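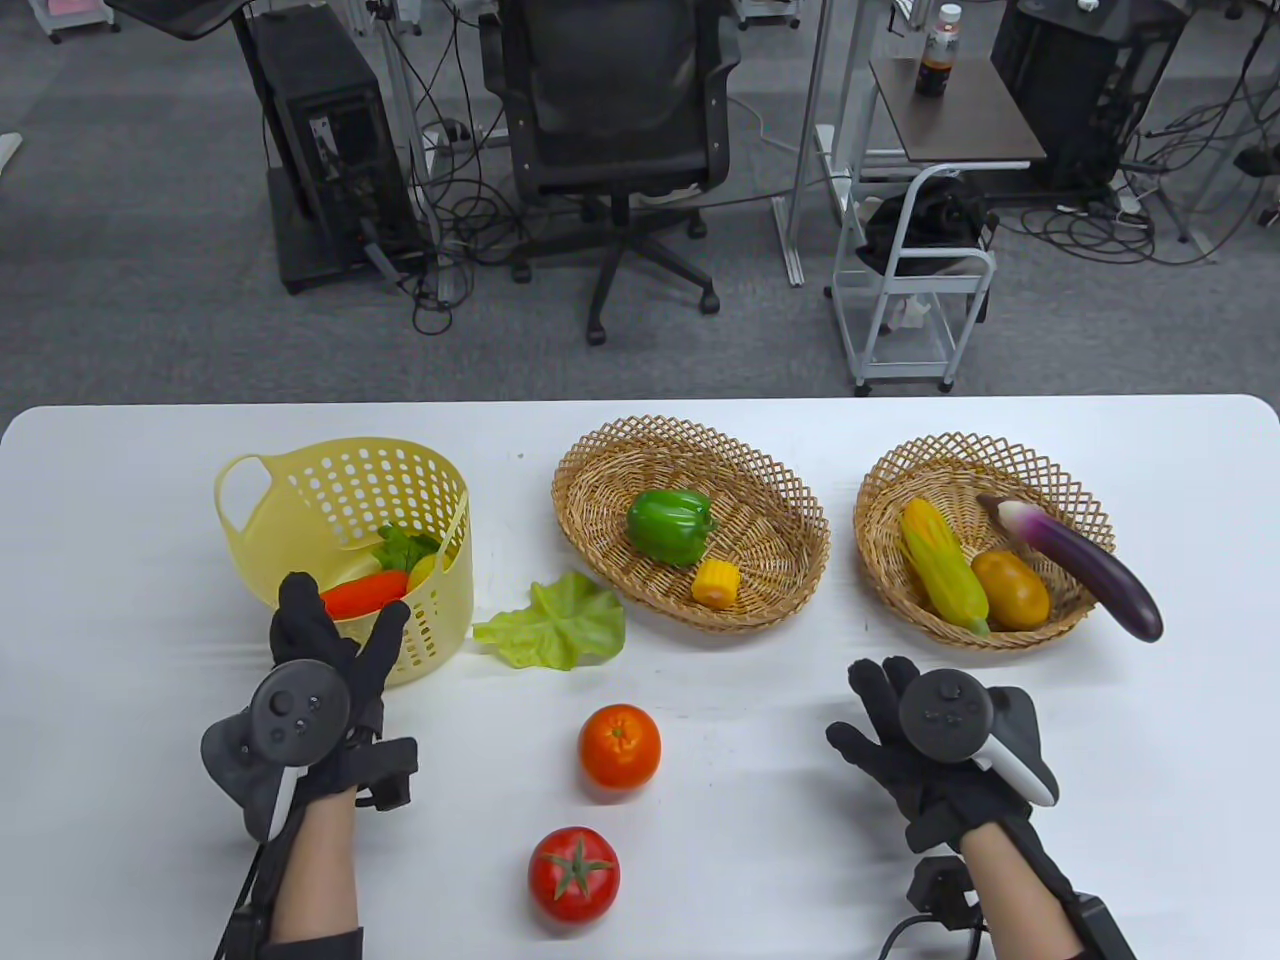
Products Capture Kits Data Services Support Contact

Grakis Wrist Capture Kit

The Grakis kit records how a person's hands move during ordinary table work, so that the recordings can be used to train two-armed robots. The operator wears a thin glove on each hand with a tracked controller mounted over the back of it. Fingers stay free, and objects are picked up the normal way.

A head camera records the operator's view of the table. Hand position and video are saved to one file with a shared clock.

What the kit includes

Two gloves, left and right, in black. Sizes S to XL.
Two controller mounts with wrist straps.
One head camera on an adjustable band.
Cables and one 15 ft extension.
Grakis Recorder software, one seat.

The controllers themselves are sold separately. If you already own a pair, send us the model name before ordering and we will confirm which mount plate you need.

Suggested first task

We recommend starting with produce sorting. Set out baskets on a plain table, add a mix of fruit and vegetables, and have the operator move one item at a time. Round items, long items and flat leaves each need a different grasp, so a short session covers a lot of hand shapes. The Fisto task pack has 200 written prompts for this setup.

Setup

First-time setup takes roughly 45 minutes. Tighten the wrist strap before calibrating. If the mount slides on the glove, hand position will drift and the session has to be calibrated again. Route cables along the forearm and behind the elbow, and leave enough slack for a full reach across the table.

Setsuko Furukawa runs our operator training and can join your first session by video. Book through the support page.

Price

Kit, complete: $3,165
Spare glove pair: $200
Fisto task pack: included with the kit

Orders placed before the end of February ship with a second set of straps. Gloves can be exchanged for another size if unworn. Straps and cables are not returnable once opened.

For volume orders, write to Keir Guthrie in sales.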